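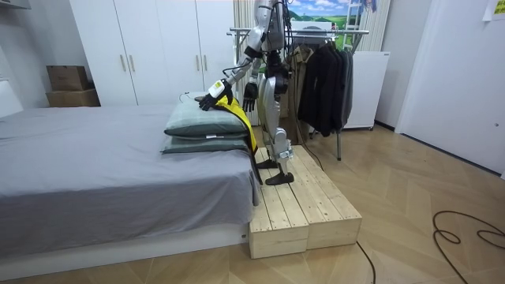
Bed, pillows and the pine platform, seen from the side.

Fitted sheet hangs loose down one side of the mattress

Posted in Bedding and Laundry by Ivone Araújo

I have a low bed with a white base frame and a pine platform pushed up against the foot-side edge, two box sections set together, top more or less level with the mattress. The fitted sheet is grey and smooth. It hangs in loose folds over the long side. I use the bed as a flat surface for folding clothes, with the garment laid on top of two stacked pillows, and slack in the sheet lets the whole stack creep when I press down on it.

The sheet is a Korel, bought as the correct size for the mattress. I have two things to sort out. Is the slack a matter of sheet depth or of how it is tucked? And is there a better base for folding than pillows? I would like to keep the platform where it is, as moving it means unscrewing the two sections. The floor is herringbone and I don't want to drag anything across it.

Truller

Depth, most likely. Fitted sheets are sold by length and width, and the pocket depth is in the small print. If the pocket is much deeper than the mattress, the surplus has to go somewhere, and it goes to whichever side was tucked last. Measure the mattress from seam to seam, then measure the sheet from the top seam to the elastic. You want enough extra for the elastic to turn under the mattress and no more. A surplus of 4 or 5 cm is fine. Past that you get folds.

Tucking order matters too. Do the two corners on the platform side first, where access is worst, then pull across to the open side. Lift the mattress at the open corners and take the elastic well underneath. If it still hangs, sheet straps with clips running corner to corner beneath the mattress will take up the rest. Put them on before the sheet goes fully down.

Gusik_673

Just buy a smaller sheet.

Tavares

I wouldn't buy a smaller one. A sheet short in length or width comes off at the corners, and that is worse than folds. Depth is the only measurement to change.

On the folding: two stacked pillows are a poor base. They compress under the hand, so the sleeves shift while you are lining up the hem, and with the upper one lying offset the surface slopes as well. Use a board. A piece of plywood with sanded edges works, or a large chopping board kept for the purpose. Lay it straight on the mattress – or on the platform, as yours is level with the bed and pine planks don't give. Put a cotton towel over unfinished boards first, as raw pine will snag a knit.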